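# 洗衣与织物护理：水硬度、用量与温度

这份笔记整理的是家用滚筒洗衣机的日常参数，适用对象为棉、棉混纺和涤纶的衬衫、床品、毛巾。羊毛和真丝另有一页，不在此列。

## 先看水，再看洗涤剂

洗涤剂包装上的用量通常按中等硬度的水给出。水硬时，钙镁离子会先消耗一部分表面活性剂，剩下的才用于去污；水软时，同样的用量会过剩，漂不净，织物发黏，久了发灰。

硬度可以向供水单位查询，也可以用试纸测。试纸读数分档即可，不必追求精确。水偏硬的地区，每桶在原用量上加小半格；水偏软的，减小半格。调整后连洗三桶再判断，单独一桶的结果受污渍种类影响太大。

柔顺剂不能补偿硬水造成的粗糙感。它在纤维表面留下一层膜，毛巾会因此吸水变慢。毛巾类一律不加。

## 装载量

滚筒靠衣物抬升后落下产生摩擦。装得过满，衣物没有下落空间，只在原位搓动，污渍出不来，褶皱反而压死。干衣放入后，筒顶应能竖着伸进一只手掌。床单和被套容易卷成一团，把小件裹在里面，应与毛巾分开洗；被套的拉链或纽扣先合上。

装得太少也有问题：脱水时重量分布不均，机器会反复校正，最后降速或停机。单独洗一件厚浴袍时，加两条旧毛巾配重。

## 温度

日常浅色棉织物用四十度。深色和条纹织物用三十度，反面朝外。六十度只留给毛巾、抹布和病人的床品，并且要看洗标是否允许。蛋白质类污渍（血、奶、蛋液）先用冷水浸泡，热水会使蛋白质凝固在纤维里。

色织条纹与印花条纹的处理略有差别。色织布的纱线在织造前已经染好，正反面颜色接近，首次洗涤掉色较少；印花布反面颜色明显浅，磨损后先从折痕处露白。两者头两次都应单独洗，水中若有浮色，第三次仍单独洗。 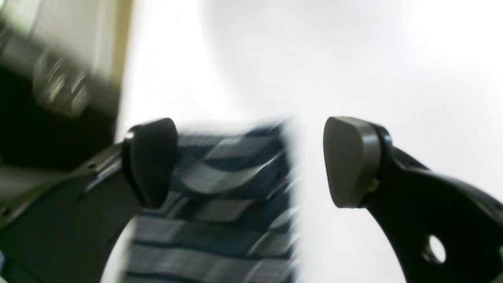 条纹布洗后发灰，是褪色还是洗涤剂残留？

取一角在清水中揉搓，水若起泡或变浑，就是残留，空桶加漂洗两次可以恢复；水清而颜色仍暗，属于褪色或串色，漂洗无效。串色在未烘干之前还可以用彩漂粉处理，烘干之后基本固定。

## 转速与褶皱

| 织物 | 转速（转/分） | 备注 |
|---|---|---|
| 衬衫、混纺 | 1000 以下 | 结束后立即取出 |
| 棉床品 | 1000 | 抖开再晾 |
| 毛巾 | 机器上限 | 晾前甩打，使毛圈竖起 |

转速越高，含水越少，褶皱越深。衬衫若打算熨烫，可以降一档，带着较多水分晾到半干再熨。完全晾干后再喷水熨，蒸汽用量要多得多，领口和袖口也不易平。

## 污渍预处理

1. 油渍：干布吸去浮油，涂洗洁精原液，静置 12 分钟，不加水。
2. 领口汗黄：过碳酸钠溶于四十度水，浸泡一小时。只用于耐漂的棉和涤纶，深色布先在内侧缝份试。
3. 铁锈：柠檬酸溶液点涂，之后充分冲洗。不可用含氯漂白剂，锈色会加深。
4. 圆珠笔：酒精棉由外向内点压，下面垫吸水纸，勤换纸。

含氯漂白剂与任何酸性清洁剂都不得同时使用，也不得先后倒入同一只盆而中间不冲洗。两者接触会放出氯气。

## 晾晒与收纳

条纹和深色织物反面朝外，避开直射阳光。衬衫用宽肩衣架，扣上第一和第三粒纽扣，手指沿门襟向下拉平。针织衫平铺，不挂。

收纳前确认缝份和双层处已干透，领座、口袋底、松紧腰最慢。手背贴上去发凉就是还有水分。柜内湿度高的季节，每层放一包 200 克的氯化钙干燥剂，放在托盘里，与衣物隔开；吸饱后会成液体，倒翻会损伤织物和木板。

## 机器本身

- 每月空桶运行一次最高温程序，不加衣物，加过碳酸钠。
- 排水过滤器每两个月拆洗，拆之前垫浅盘接水。
- 门封胶圈的下沿积水和线头，每次洗完擦干，门留一条缝。
- 洗涤剂抽屉整个抽出冲洗，导槽上方的喷水孔用旧牙刷刷。
- 进水口滤网有水垢时，先关阀，取下泡柠檬酸，用软刷清，不要用针捅。

若脱水时噪声突然增大，先检查四脚是否着地。水平仪放在机顶，前后左右各量一次，调好后拧紧锁母。地面有回弹的，垫硬橡胶片，不要垫折叠的纸板，受潮后会塌。

更新：04/09/2026。五月份补过一次过滤器的条目，其余未动。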